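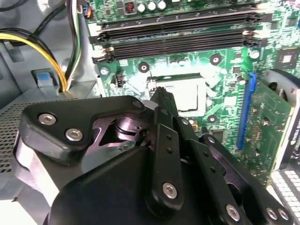
Zesell teardown bench — README

Last updated Jun 25, 2018

What's in this folder

Notes, logs and wrist camera clips from the Zesell cell, the robot station on the desktop teardown line at the Develard refurb shop. Mostly for people on the floor and whoever picks up the logs after us. Setup steps for the controller are in a separate doc, not repeated here.

Covers 232 jobs. One job = one tower on the bench, from side panel off to board out or case sent back to the hand line.

What the cell does

Works inside open desktop cases. Memory, expansion cards, CPU, in that order if the parts are there. Person opens the case and pulls the cooler first. Person also moves any cables that hang over the board — the arm is bad at cables and we quit trying in the spring.

CPU socket lever is the slow step. Lever has to be unhooked sideways before it lifts, and older boards are stiff. If it doesn't come free on the second try the arm backs out and the amber light goes on. Do not help it by hand while amber is on. Hit pause, then reach in.

What changed for the bench crew

Before: 9 people on teardown, everybody doing whole machines start to finish.
Now: 4 on prep (panels, coolers, cables), the rest on test and grading. Same headcount, same shifts.

Stuff people told us, in no order:

- Less thumb and wrist pain. Card latches were the worst for that.
- Prep is boring. Same three moves all day. We rotate prep and test every two hours now, and that helped more than anything we did to the software.
- Grading pays a step higher, so most wanted it. Training for it was late. That's on us, should of started before the cell went in.
- The arm sets the pace and people feel it. Queue screen used to show seconds waiting in red. Took the red off, then took the whole counter off.
- Folks who knew the old boards well get called over a lot when the amber light goes on. That is real work and it wasn't in anyones job sheet. It is now.

Files

jobs.csv — one row per job. Board type, steps tried, steps done, who stopped it (arm or person, no names).
clips/ — wrist camera video, one clip per step. Gripper fills a good part of the view, that's normal, don't crop it.
notes.txt — comments from the bench, typed in as given.
stops/ — logs for the 27 jobs where a person hit pause.

Operator names and badge numbers are stripped out. No clip should have a face in it. If you find one, delete it and tell the shift lead.

Known problems

- Glare. Bench light washes out the board near the socket on some clips. Byun lamp hood is on order, should be here in July.
- Board type is typed by hand, so expect spelling to wander.
- Clips from the first week have the wrong clock. Use the order in jobs.csv, not the timestamps.
- "done" in the CPU step means chip left the socket. Says nothing about bent pins or whether it tested ok later. Test results live in the Bitudov system and aren't joined in yet.

Please don't

Use jobs.csv to rate people. Stops are good, we want stops. The crew agreed to the logging on that basis and we intend to keep it taht way.

To do

- join test results
- second gripper pad set, current ones are wearing
- write down the lever trick for the older boards
- ask prep about bench height again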